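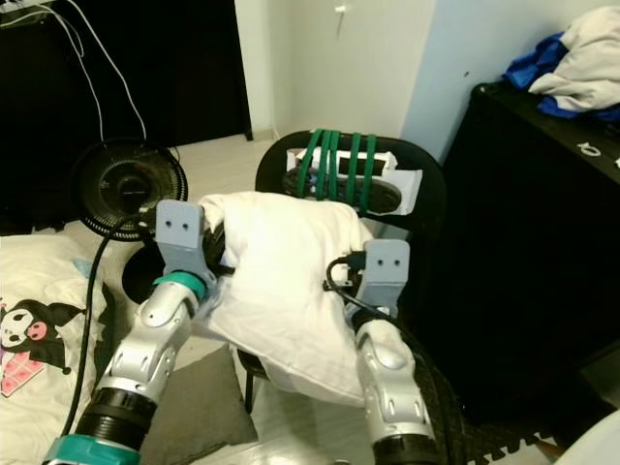 A white cloth held above a black chair.

Public libraries are asked to do more each year, and most have answered by extending their programs. Far fewer have looked at the furniture. The town of Arriaga spent its last building grant on a new entrance and digital signs, while readers on the upper floor still sit on chairs bought for a conference hall. This is a poor order of priorities.

A chair decides how long a person stays. Someone reading a tax form, a novel or a bus timetable will put up with bad light and some noise, but a hard seat ends the visit. The Flisley branch replaced 143 chairs over 3 summers and kept its old shelving. That was the right decision, and other branches should study it before they sign contracts for screens.

Cost is the usual objection. Good seating is expensive, and suppliers such as Candametti do not discount small orders. Yet a sound chair can be repaired and covered again, and towns that buy jointly can share the expense. Trekbridge and Arriaga are only two stops apart on the same rail line and still purchase separately.

The regional board should set a standard for seating — height, back support, arms for older visitors — and attach it to every building grant. Budget talks open in January. Seating belongs on the agenda at the first meeting.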